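Stacked laundry units to go into 50 Pilley apartments

Tenants in the Pilley apartments will no longer have to carry their wash down to the basement. The housing company Trimano said on June 11, 2022, that it will put a two-drum laundry unit in 50 of the building's 212 apartments, starting with the one-room homes on the upper floors.

The units have two drums, one above the other, in a single white cabinet. Each drum has its own round door, and the larger one is at the top. The whole thing takes up the floor space of one ordinary washer.

Trimano picked the stacked type after tenants in the one-room apartments said they had no wall long enough for two machines side by side. In most of those homes the unit will stand in the same room as the bed.

Laundry in a room that also serves as a bedroom.
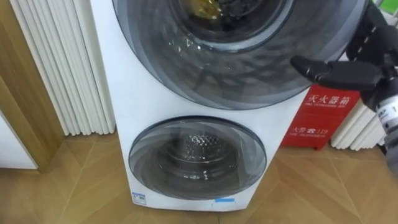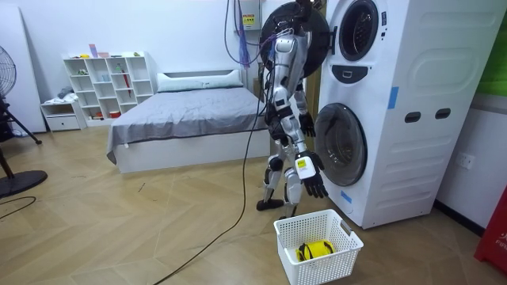
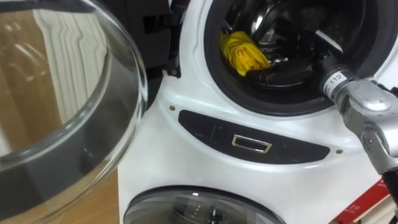

Cathal Foley, who runs the building for Trimano, said the work should begin in July and take 2 days per apartment. A plumber will run the water line on the first day, and the unit will be brought in and connected on the second. Tenants do not need to be home but are asked to clear a path from the front door.

"The top drum sits high, and a few of our older tenants have asked about that," Foley said. "They can tell us they don't want one, and we'll move on to the next name on the list."

Rent will not change for the first year. After that, tenants who keep a unit will pay a monthly charge that has not been set. The waiting list already has over 60 names.

The basement laundry room on Mangundap Street will stay open with its present hours. Iner, the firm that services the machines there, will also handle repairs in the apartments. Tenants can sign up at the building office or by returning the form left in their mailboxes.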